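Furngate leisure centre to close for boiler works

1/7/02

Furngate Leisure Centre will shut for 14 weeks from the end of this month while its heating system is replaced, the district council has confirmed.

The two boilers in the basement were put in when the building opened and have broken down repeatedly over the past three winters. Engineers who inspected them in April told the council that parts for the older of the two could no longer be bought and that a further repair would be poor value.

Both pools, the sports hall and the upstairs studio will close. The outdoor pitches will stay open, with changing rooms in the pavilion on the Tenville Road side. Evening floodlights will work as normal, but bookings will have to be made by telephone while the front desk is shut.

Swimming lessons are to move to the pool at Balloleck, where the council has hired the water for four afternoons a week. There are 254 children on the Furngate lesson list. Parents will be written to with a new time and have been asked not to ring the centre before the letter arrives. Lessons already paid for will be carried over, and families who cannot get to Balloleck may ask for a refund.

A bus will run from the centre car park at 20 minutes past three on lesson days and will return when the last class finishes. There will be no charge for children. Adults travelling with them will pay the normal fare.

Hugo Vallejo, who chairs the Furngate Swimming Club, said members had been expecting the news but were unhappy with the length of the closure.

"We were told eight weeks when this was first talked about, and now it is well over three months," he said. "Our juniors have a gala in the autumn and they will be training at somebody else's pool at six in the morning. We'll manage, but I would have liked to hear it from the council before I read it on the noticeboard."

The council said the longer period had been set after a survey found that pipework under the small pool also needed to be taken out. Doing both jobs together would avoid a second closure next year — something it said users had asked for at the spring meeting.

The over-60s badminton group will use the hall at Tenville School until the end of the holidays. A home for it after that has not been found. The Thursday lunch club, which meets in the studio, has been offered the upper room at the library, which has a lift and a small kitchen. Members will vote on the offer at their next meeting.

The café in the foyer, run by the Ngô family, will also close. The family has asked to trade from a van beside the pitches on match days, and the request will go before the licensing panel later in the month. Two part-time staff have been found hours elsewhere.

Season tickets will be extended by the full length of the closure and holders do not need to apply. Lockers must be emptied before the doors close. Anything left inside will be bagged and kept at the council offices until the centre reopens.

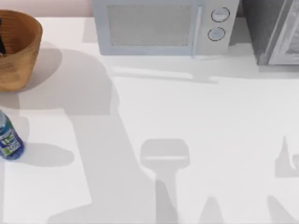 Questions about refunds should be put in writing to the leisure department at the council offices. Replies are promised within 14 days.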